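Notebook: Jakgate community links directory
Saturday entry, May. Continued from the previous page.

Work resumed at 9:40 on the link review for the residents' directory. The directory now holds 300 entries across the municipal, transit, postal and licensing sections. Of these, 133 were marked at the last review as needing a second check. The remainder are to be left alone until the second check is complete.

The municipal section was taken first. The Wudville town pages have been reorganized, and the old address for garbage and recycling dates leads to the general welcome page. The entry has been corrected to point to the collection calendar itself. The description line previously read "Helpful site for everyone." It has been replaced with "Collection days by street, holiday changes, drop-off hours." Colleagues are asked to follow this pattern. A description should tell the resident what will be found on the page, in plain words, in one line.

The Ament township entry was in order. Its language menu has moved to the foot of the page, and a note to that effect was added to our entry.
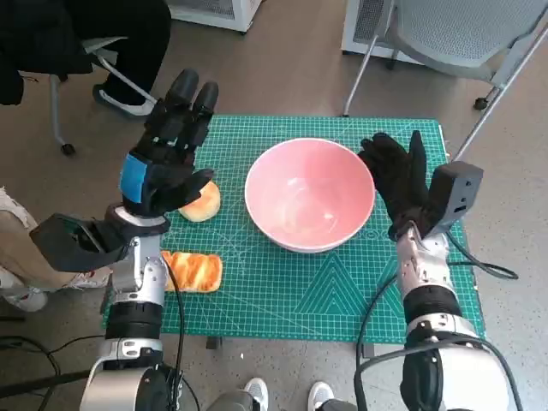
Transit followed. The route map for the Slaoui line opens as a single large file and loads slowly on the older machine at the front desk. A text schedule exists on the same site and is easier to print. Both are now listed, with the text schedule placed first. The fare table was compared against the posted one and agrees in all lines except the transfer fare, where the two pages of the transit site disagree with each other. Our entry does not quote fares, so no change was made. The matter was entered in the query log.

Seven entries in the moving and change-of-address group were found to be duplicates under slightly different titles. These arose when the old "New Residents" page was merged into the main list. The rule adopted today is as follows. Where two entries lead to the same page, the one with the clearer title is kept, and the other title is entered as a search term only. The merged group reads better, and the address change form is now the first item.

Driver's license renewal was left as it stands. The page was unavailable at 11:15 and again at 11:50. An entry is not to be removed on the strength of one day's failure. It will be tried again on the next working day and flagged only if it fails then.

Search terms. The log for the period contains 4,000 searches. The most common term remains "bus," followed by "trash" and "permit." The word "trash" did not appear anywhere in our municipal section and returned no result. It has been added to the collection calendar entry along with "garbage" and "bulk pickup." "Permit" returns building permits only. Residents may also mean parking permits, and a cross-reference is needed. Not done today.

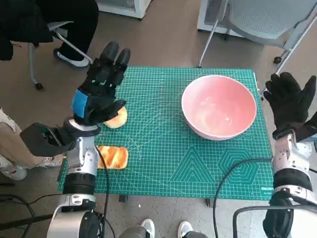 Work surface with cutting mat and bread; left hand raised above the bun.

Postal section. The postal code lookup works and accepts partial addresses. The entry for branch hours led to a list that omits the Wudville counter. A note with the street name of the counter was drafted but not published, pending confirmation of its hours by telephone. The line was busy.

Layout. The section headings were tested at the larger text size. Long headings wrap onto the icon in the left column. "Licenses, Permits and Registrations" should be shortened to "Licenses and Permits," with registrations carried as a search term. This change affects the printed sheet as well and should be made in both places on the same day.

Open items carried forward:
Parking permit cross-reference
Driver's license page, second attempt
Wudville postal counter hours
Transfer fare query
Heading change, screen and printed sheet

The working copy was saved at 3:30 under the usual name in the Jakgate folder. The public copy has not been updated. Please do not edit the municipal section until the open items above have been initialed.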